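4.3 Applying the Finishing Oil

Read section 4.2 (Surface Preparation) before you begin. Hedlund 164 is a penetrating oil for indoor tabletops, shelves and benches. It is not intended for floors or for wood that has been sealed with varnish or lacquer.

CAUTION: Rags soaked with oil can heat up and catch fire without a flame. Lay used rags flat outdoors to dry, or place them in a metal can filled with water and close the lid. Do not leave them in a pile.

1. Vacuum the surface and wipe it with a lint-free cloth. Dust left in the grain will show through the finish.

2. Stir the oil with a flat stick until no pigment remains on the bottom of the can. Do not shake the can.

3. Pour a small amount onto a folded cloth and work it into the wood, following the grain. Cover one section at a time. Coat the end grain last – it absorbs more oil than the face and may need a second pass.

4. Wait 11 minutes. Wipe off all oil that remains on the surface. Oil left standing will turn sticky and must be removed with mineral spirits.

5. Let the first coat dry overnight with a window open. The room should be no warmer than 70 °F.

6. Sand by hand with 800 grit paper, using light pressure. Remove the dust and repeat steps 3 through 5 for the second coat.
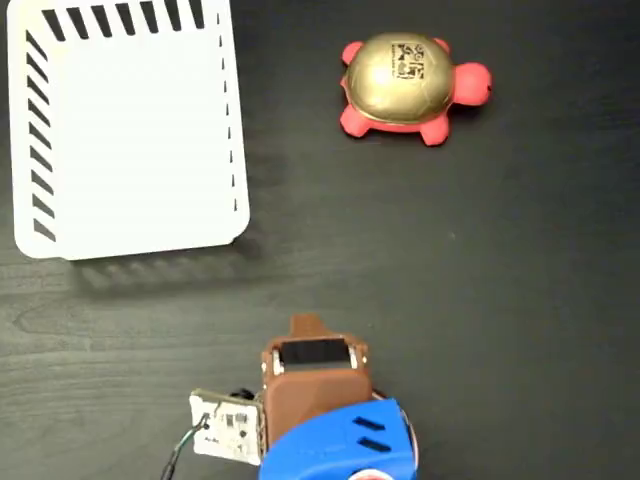
Figure 4-3. Dark wood-grain tabletop with lighter streaks in the grain.

NOTE: Color varies with the species and age of the wood. Test the oil on the underside of the piece before treating the top. On dark shades, a third coat adds sheen but changes the color very little.

7. After the last coat, keep the surface free of water for one week. Light objects may be set down after two days. Lift them to move them – do not slide them.

For routine care, wipe with a damp cloth and dry at once. Do not use ammonia, bleach or scouring pads. Dull areas can be treated with a thin coat of the same oil without stripping the whole top. For water rings and scratches, see section 4.5.

Rev. 2024-05-18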